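Kurnard shelf-and-dishes benchmark kit: three months of bowls

Posted Aug 3, 2025

94 shares | 5 comments

I've been meaning to write this one up for ages, because every time I mention at a meetup that we run the Kurnard kit somebody asks whether it's worth the money, and I end up giving a twenty minute answer standing beside the coffee urn. So now there's a link I can send people instead!

Quick background if you're new. I work in a small manipulation group, mostly on policies learned from demonstration, and mostly on the boring household end of it (dishes, shelves, drawers, tea towels if we're feeling brave). The Kurnard kit is a benchmark in a box. You get a little metal-and-wood shelf, a set of dishes in different colours and sizes, a printed protocol booklet, and a scoring script that takes your logs and spits out numbers you can put beside somebody else's numbers. The idea is that if my lab says "unstack and restack, level two" and your lab says it, we mean the same thing.

That's the promise, anyway. I'll get into how it went.

What we used it for

The question I cared about was pretty narrow. We had a policy that could pick a bowl off the top of a stack reasonably well, and we'd been training it with a method Gudrun Fröhlich came up with in our group, which we've been calling Rurkudico. (Don't ask me what it stands for, she had a reason and it involved a whiteboard.) The gist is that during training you randomly hide the wrist view for short stretches, and you make the policy predict where the contact is going to be a few steps ahead using whatever it has left. The hope was that it would stop leaning so hard on seeing the rim right up close, and would do better when the stack is nested and you mostly see a couple of thin curved edges.

Nested bowls are nasty, by the way, if you've never tried them. The gap between one rim and the next is tiny, the rims are often tilted a bit, and if two bowls are the same colour there's very little to tell them apart. A person just wiggles a fingernail in. A gripper comes in a couple of millimetres low and lifts both.

So we needed a test that was mostly stacks on a shelf, with enough variety in colour and size that we weren't fooling ourselves, and something other people could repeat. We looked at building our own and then Yolanda Arroyo, who has built our own three times and been grumpy about it three times, put her foot down and ordered the kit.

Setting up

Setup is easy. I had the shelf standing and the first trial running before lunch, and I am not handy. The metal supports are solid, the shelf board sits level, and the bottom bar means it doesn't tip when something bumps it, and believe me, things bump it. I've seen other benchmark furniture that walks across the table over an afternoon. This one stays put unless you give it a real whack.

The booklet wants you to tape out the position of the shelf on the table, photograph it, and re-check every so often. We're lazy, so we check at the start of the day. It has been fine.

My one gripe is the lighting section, a page and a half on "neutral diffuse illumination" that reads like it was written in a photo studio. Our space is a big bright hall with windows down one side and bar lights overhead, and it's never going to be neutral or diffuse. On a sunny morning the polished tabletop throws glare right back up at you. We decided early on that we'd run it in the light we had and log the time of day, and I'd suggest you do the same, otherwise you'll spend your whole budget on blackout curtains.

The dishes

I really like the dishes! They look like something you'd find in a share house cupboard. The big wide pink one is my favourite, partly for the colour, and partly for what it does to a policy when you nest smaller stuff inside it. A typical level two start has a couple of dark green bowls sitting in the pink one, with a second stack of something paler at the other end of the shelf. The protocol gives you starting arrangements by number, and it tells you which bowl is the target. 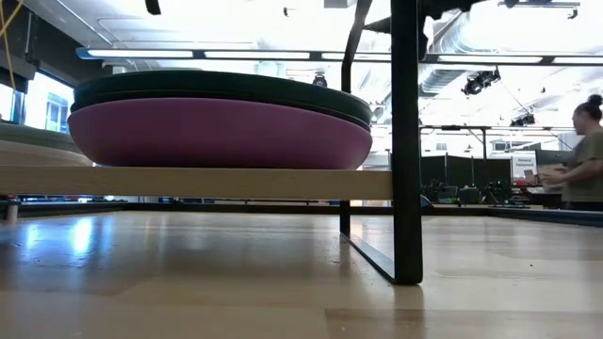

The numbers

Okay, the bit you scrolled down for. We ran 240 scored trials for the comparison, split evenly between our old training recipe and the Rurkudico one, same policy architecture, same demonstrations, same arrangements in shuffled order. Whoever was resetting the shelf didn't know which version was running, which was Yolanda's rule and a good one, because I know for a fact I place a bowl more kindly when I'm rooting for the robot.

On single bowls there was no difference worth talking about. Both versions were good, and I wouldn't bother with level one again except as a warm-up.

On nested stacks the new recipe was clearly better. It brought up a single bowl far more often, and when it missed, it tended to miss by backing off and having another go, where the old one would confidently cart two bowls over to the drop spot as if that was the plan all along. The gain was biggest on the same-colour pairs, the dark green on dark green, and that's exactly where Gudrun said it would be, so she's been insufferable.

It wasn't better everywhere though. On the restack half of the task, where you put the bowl back into the wide one, the new recipe was a bit slower and a bit more hesitant. It hovers. You can watch it hanging above the rim having a think. The scoring script has a time penalty in it, and once that's applied, the restack scores come out close to a wash. I went through the logs and I reckon the contact prediction is just less sharp going down than coming up, because our demonstrations have far more picking in them than placing. That's a hunch. We haven't tested it yet, and we should.

I'd also be careful about reading this as "hiding the wrist camera helps". We tried the hiding on its own without the prediction part, as a quick side run, and it made things worse. The two bits seem to need each other. I'd want a lot more trials than our side run before I'd say that in front of a reviewer.

The scoring script

Mixed feelings. It's well documented and it ran first go, which puts it ahead of most of the research code I've met (including mine). It reads the common log formats and the output is a plain table, lovely.

But it's fussy about what counts as a drop. A bowl that lands from any height gets marked as a drop, even if it ends up sitting perfectly in the stack, and there's a threshold buried in the config file at line 3605 of a file that has no business being that long. If you don't know it's there, your placing scores will look terrible and you'll blame your controller. I lost an evening to it. Change it if you like, but report that you changed it, or the whole point of a shared benchmark goes down the drain.

The other thing is that it only gives you a success rate and a time. I'd love a category for "did the wrong thing in a sensible way" versus "did the wrong thing like a maniac". We ended up tagging failures by hand in a spreadsheet, and that spreadsheet taught me more than the headline score did.

How it compares

Before this we'd borrowed the Whitelaw set from another group for a few weeks. Whitelaw has more objects, including cups and cutlery, and a nicer carry case. I found its arrangements a bit random, though, and the stacks in it never go more than two deep. If you're doing general pick and place it's probably the better buy. For stacking, where the hard part is one specific awful contact, I'd take Kurnard every time.

There's also Faltirdale, which is simulation only. We do all our early sweeps in it. Its rankings matched our real ones for single bowls and didn't match at all for nested ones, where the old recipe came out ahead. I don't hold it against them, thin rims touching each other is a horrible thing to simulate, but if I'd stopped there I would have binned Gudrun's method and gone home.

Things I'd fix

More placing arrangements, please. The booklet leans heavily toward taking things off the shelf.

A spare shelf board. Ours has picked up a scuff or two and I don't love not being able to order just the board.

A sensible lighting page for people in ordinary buildings. Even a "here's what to log if you can't control it" box would do.

And some labelling on the undersides of the bowls. The two greens are near enough that a tired person at the end of the day will grab the wrong one when resetting, and we threw out a handful of trials over it.

Would I buy it again

Yep. It's pricey for what is, at the end of the day, a shelf and some crockery, and I did have to explain that to the person who signs off our purchases. You're paying for the booklet and for other groups having the same bowls. For us it turned an argument that had been going since last September into a result we could write down, and we've already had one group get in touch wanting to run the same arrangements on a completely different arm.

Next up is collecting a proper batch of placing demonstrations and rerunning level two with the same shuffled order. If the hovering goes away I'll post an update. If it doesn't I'll post one anyway, and Gudrun can write it.

5 comments | 94 shares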